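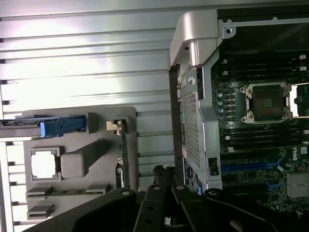
Grey tray with a green memory module upright in its slot, on ribbed metal.

Notes from the Gustow open day, Thu 5 July. Written on the train home so excuse the state of them.

Got there late, bus from Dralville went the long way. Missed the welcome talk. Kenneth Ritchie had saved me a seat and a bun, good man.

Gustow is the old Aren paper mill, shut for years, now rented out by the room. Repair benches on the ground floor, a bookbinder, two potters, a school for joinery upstairs. 701 people through the door by lunch according to the board in the hall. Felt like more on the stairs.

Best bit was the bookbinder, Fenna Aerts. She lets you fold and sew your own little notebook, £2 for the paper. Mine is wonky. The thread kept snagging and she just handed me more wax and carried on talking to the next table. Could have stayed all afternoon.

Repair benches busy. Toasters, lamps, a radio that Wayne MacPherson had in bits all over a towel. They want old desk lamps with the plug still on, drop off any Saturday. No tellies.

Joinery room hot and loud. Waiting list for the evening course is shut until March, which is a pity as I had half a mind to put my name down. Lovely dovetails on the student boxes -- some for sale, most gone by the time I got up there.

Food: soup run out by one. Cake fine. Tea from an urn, stewed.

Roof fund stands at £2,833. Mackenzie Penner did the mill tour and was very good on the water wheel, less so on were the toilets are. Wear proper shoes, the yard is all cobbles -- and bring cash, the card reader only works by the window.

Next stop Fortin, must get my bag down.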